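Section 3: Trying out the two finger sets

Okay, so you've got the Lollon handle charged and both finger sets out of the bag. I like to start with a fit test, where one gripper holds the bottom piece and a second one brings the top piece down to it. It shows you more about a finger set in five minutes than a whole afternoon of picking up blocks!

1. Screw the Wirner fingers on first. Stop when the screws feel snug (they go into brass rings, but the plastic around them is still plastic).
2. Squeeze the trigger slowly and check that both tips arrive together.
3. Pick up the cup piece with its hollow side up, and keep it level.
4. Bring the other piece in from above and line up the curves before you lower it.

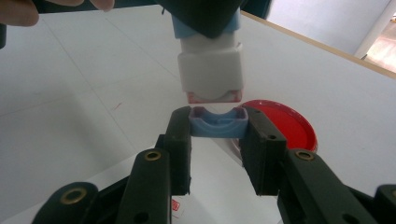
Do I have to recalibrate after swapping fingers? Only if the new set is a different length; otherwise the controller keeps your last settings.

5. Do 40 tries, then swap to the Dervishi fingers and do the same again.

Note: Kalliopi Begović and I both ran this in July and I dropped way more pieces than she did, so have the same person test both sets.

Caution: don't go past 600 on the grip setting with small parts. I did, and the piece shot right off the table (I still haven't found it).

Write your drops on the Jumesham sheet as you go, and then move on to the camera mount in the next section.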